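Unit 6. Collecting demonstrations: hand guiding and remote control

Reading before class: chapter 4 of the course notes, sections on impedance control and time stamping.

6.1 Two ways to show a task

In hand guiding (kinesthetic teaching) the arm runs in gravity compensation and the instructor moves it by the links or the wrist. Joint angles are recorded directly, so no mapping between operator and robot is needed. The operator's hands add forces that the wrist sensor cannot separate from contact forces, and they often block the camera.

In remote control the operator moves a leader device and the arm follows. Camera views stay clear and the force signal is clean. The cost is delay, and a weaker sense of contact unless force is fed back. In the lab the leader is the Tavares arm; the recording software is Polex.

6.2 What is logged

Joint positions and wrist force are logged at 1000 Hz. Gripper commands are stored as events. All streams share one clock. A demonstration with a gap in any stream is discarded, not repaired.

6.3 Segmenting a demonstration

Insertion tasks are split into approach, alignment, contact and seating. Mark the start of contact from the force signal. Video is used only to check the mark. During alignment the operator should move slowly and in one direction where possible; corrections back and forth are hard for the learner to average.

6.4 Memory module insertion

The part is thin, the slot is narrow, and a small tilt is enough to jam it. Hold the module upright over the slot before descending.

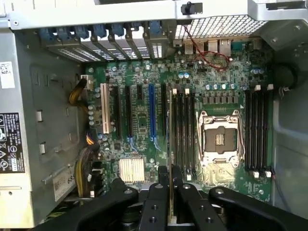

Robot Learning Group, Department of Mechanical Engineering

The wrist view shows the module between the fingers, with its edge above the left DIMM bank. Note how much of the lower part of the view the gripper takes up. A policy trained on this camera alone has to find the slot from what remains visible.

Assignment 6

Record 19 demonstrations by remote control and the same number by hand guiding. Plot wrist force against time for both sets, aligned at first contact. Submit plots and raw logs to Damián Navarrete.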